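Kuscombe Bench Notes
4 min read

June 2026

Got the Garside on the bench at last and could hardly leave it alone all afternoon. It's a tabletop color set with a round-cornered tube, all vacuum tubes inside, and the back cover still has its tube layout chart glued on. I want this one showing a proper color picture again, from a signal we make ourselves, since there's no analog station left to point it at.

First job was the power supply. Brought it up slowly on the variac with the horizontal output tube pulled, watching the B+ line. It settled at 340 volts, a touch low, but steady. Two of the filter cans were leaky, so I hung new caps underneath the chassis and left the old cans in place for looks. After that the hum bars were gone and the raster filled the screen top to bottom. What a nice sharp raster it is, too!

Sound came in right away. Picture came in black and white only, with good contrast and a little ringing on vertical edges. I expected that much. The color circuits were dead quiet.
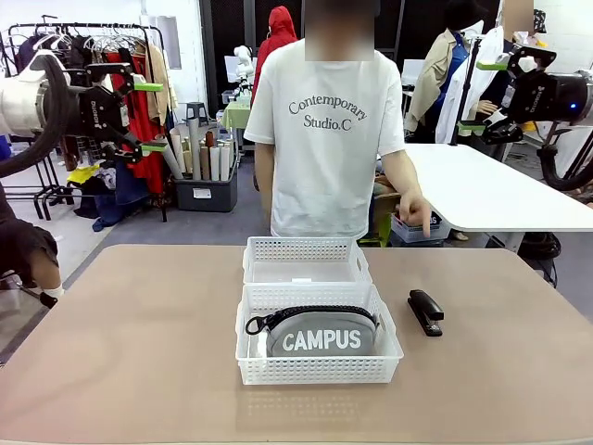

Why does a color set with no working color still show a good black and white picture? The brightness part of the signal is sent much as it was for the older sets, and the color rides along on a subcarrier of its own, so when the color stages fail, the brightness part carries on by itself.

I never get tired of that. The people who worked it out had to fit color into a channel that was already full, and keep every old set in the country working while they did it. Seeing it on the bench beats reading it.

Back to the fault. The burst was present at the input to the burst amplifier and missing at the output. Tube tested fine. Plate resistor had gone open, and the new one brought the burst up on the scope straight away. Then the 3.58 oscillator wouldn't lock — colors ran sideways through the picture like a barber pole, lovely to look at and completely wrong. A small touch on the reactance coil pulled it in. Marked the old slug position with a pencil line in case anyone wants to go back.

For a source I used the Gruvton bar generator into our own modulator on channel 3. Bars are all there, in the right order. Yellow leans green and the tint control has to sit almost at one end, so the demodulator alignment is off. Purity is poor in the lower left corner. I degaussed twice and it helped a bit.

Left to do:
- demodulator alignment, by the book this time
- purity, then convergence (allow a whole evening)
- replace the focus rectifier, part 851 in the spares drawer
- 30 minute soak with the back on, check B+ again at the end

If it all holds, I'd love to have it running for the September open day next to the Tastine black and white set, both fed from the same modulator. One signal, 2 sets, one in color and one without. I think people will stand there for ages.

3 comments

tubesaver: Check the blue lateral magnet before you start on convergence. Mine had slipped and I lost a night to it.

rasterbater_no_more: Barber pole! Haven't seen one of those in years. Please get it on video if it drops out of lock again.

hillside_rx: Is the modulator sending full bandwidth color or the narrow kind? Curious what the set makes of it.

Contact the workshop | © Kuscombe Bench Notes | Back to top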